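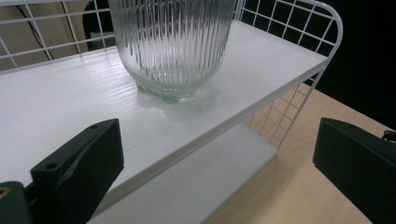 Ribbed Glass and Little Shelves – Your Questions

I get a lot of the same emails about displaying glass at home, so I've put my answers together on one page. If yours isn't covered, write to me through the contact form and I'll get to it (eventually!).

Do I need a proper cabinet for one vase?

Nope! I love a small two-tier wire shelf set right on a table. A white one with a flat board on top gives the glass a steady place to stand, and clear fluted glass looks wonderful against plain white – all those stripes of light and pale green.

Why does my clear vase look green at the bottom?

The glass is thicker down there, so you see more of its color. Mine does it too and I'm very fond of it.

How do you clean between the ribs?

Warm water, a drop of dish soap and an old soft toothbrush, going up and down with the grooves. I leave it in for 2 minutes first if there's a chalky line from flower water. Dry it with a cotton towel or you'll get spots in every single groove.

What goes on the lower shelf?

Whatever you like, or nothing at all. I kept 6 egg cups on mine until September and then got tired of dusting them. Flat things like napkins or postcards are easier to live with.

Is the wire railing worth having?

I think so, especially with cats. It won't stop a really determined one, but it does keep small bottles from wandering off the back when you wipe the board.

Where do you find your glass?

Mostly the Saturday market in Warkcombe, and the Snorradóttir shop in Trurkness when I'm feeling rich. Bjarke Kárason has a stall at the market with almost 200 pieces on it, so go early and bring a bag with some newspaper in it.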